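Millura Drawer System: Owner's Guide
Section 4. Folding T-Shirts to Fit the Dividers
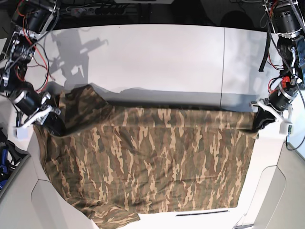
Fig. 4-1. Camouflage T-shirt spread out, upper edge pulled straight.

Your Millura drawer is now assembled, level and, if you followed Section 3, right side up. The dividers are set at the factory for T-shirts folded to the width of the folding card. Shirts folded to some other width will also go in, the way a couch will go up a staircase.

Before you start

You will need:
The folding card (part 108, the stiff gray sheet you may have thrown out with the box)
A clear, flat tabletop wider than the shirt
The shirts, washed and fully dry

CAUTION: Do not fold damp shirts. The drawer has no vents, and by September you will know it.

4.1 Laying out the shirt

1. Empty the table. Crumbs travel.
2. Lay the shirt face down with the neck away from you.
3. Take hold of the shirt near its two upper corners and pull outward until the edge between your hands is fairly straight. See Fig. 4-1. A firm tug is enough. You are not starting a lawn mower.
4. Let the body of the shirt lie flat. Smooth large folds toward the hem with the side of your hand. Gentle wrinkles and small ripples may be left alone.
5. If fabric bunches up near one corner, lift that corner, shake it once and put it back down.

NOTE: On camouflage and other busy prints, creases are hard to see. That is what the print is for. Run your palm over the shirt and go by feel.

4.2 Folding

1. Place the card in the center of the shirt, short edge just below the collar.
2. Fold one side over the card, then turn the sleeve back so it lies along the fold.
3. Repeat on the other side.
4. Slide the card out through the neck. Do this before step 5. Our help line gets calls.
5. Bring the hem up to the collar, then fold in half again.
6. Stand the shirt in the drawer with the last fold facing up.

NOTE: Long-sleeved shirts take 2 extra folds per sleeve and are covered in Section 5, along with hoods, which we do not enjoy either.

4.3 If it doesn't fit

The shirt is too wide: The card was crooked. Start again from 4.1.

The shirt falls over: The row is not full enough. Move the divider forward one notch, or buy more shirts.

The drawer won't close: Take out one shirt. If it still won't close, take out the one you never wear -- you know which one.

CAUTION: Do not lean on the drawer front to compress the contents. The runners are rated for 200 newtons and a knee is rated for more.

Replacement folding cards can be ordered as part 108. Extra dividers are part 477 and come in the same gray.

Millura Owner's Guide, revised January 2020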